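About Pellton Soapworks

Hi, and welcome! I make soap. Proper bar soap, the sort your nan kept beside the laundry trough, and I've been making it in one form or another since my eldest was in nappies. If you've landed here from the shop page, your cart is still there, so have a read and go back to it when you're ready.

I get asked about the name a lot. Pellton was the street I grew up on, a short one with a milk bar at one end and a paddock full of thistles at the other. I wanted to call the business something to do with lavender, but every lavender name I came up with was already on a candle somewhere, so Pellton it was. It's grown on me.

It all started with a rash. My youngest had terrible skin on the backs of her knees and I'd worked my way through most of the chemist's shelves, so I borrowed a book from the library and made a batch of plain olive oil soap in the kitchen. It was pretty ugly. I'd poured it into an old ice cream container and it came out with the lid pattern stamped on top. I can't tell you it fixed anything (I'm a soap maker, not a doctor, and the law is quite firm on the difference) but she liked it, I liked it, and I had enough left over to give to the whole street at Christmas.

After that came the school fete, then the Saturday markets, then a very patient homewares shop that took 40 bars on consignment and rang me a fortnight later for more. I was still working part time in accounts then, wrapping soap at the dining table after tea with the telly going. My husband put up with cartons in the hallway for longer than anyone should have to, and when he finally did his toe on one we started looking for a shed.

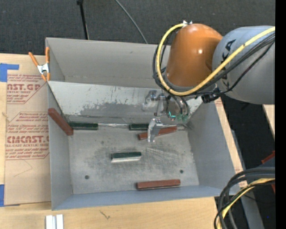
We make five lines at the moment, and I'm a bit attached to all of them. Karkari is the gardeners' bar, with pumice and lemon myrtle, and it's the one people ring me up about. Mugo has pine and a little eucalyptus in it and smells like camping, in a good way. Famar is unscented, goat's milk and oats, very plain and very creamy. Then there's the kitchen bar with coffee grounds, which gets onion off your hands beautifully, and the laundry bar, which I'd never give up even though it sells slower than all the rest. Wet the collar, rub it in, leave it while you have a cuppa, then chuck the shirt in the wash. Done!

Everything is cold process, which means I mix the oils and the lye at a fairly low temperature and then leave the bars to cure for six weeks. You can sell soap sooner than that and plenty of people do, but a young bar goes to mush in the shower and I'd be embarrassed to have my label on it. A normal batch is 37 litres, poured into slab moulds, left overnight and cut the next day. I love cutting day. The colours never come out quite how I pictured them and I still get a little thrill pulling the first slab out.

A few things people like to know before they order. We don't use palm oil. The boxes are cardboard and there's no plastic in them, down to the tape. We post all over Australia, and orders that come in before noon generally go out that arvo – although if it's the fortnight before Mother's Day, please be kind to me. I do make soap for B&Bs and weddings, and I need eight weeks' notice for those because of the curing. The biggest one so far was 900 guest bars for a conference, and I could smell rosemary in my hair until Easter.

Oh, and offcuts! Every March I bag up the ends and the wonky ones and sell them by the kilo from the shed door. It isn't advertised anywhere except the newsletter, so sign up at the bottom of the page if you'd like a heads-up. Bring your own bag, and cash if you've got it, because the card reader hates the tin roof.

If you've got a question about an ingredient, an allergy or a parcel that's gone walkabout, use the contact form and I'll get back to you myself, usually at night once the dishes are done. Thanks so much for stopping by.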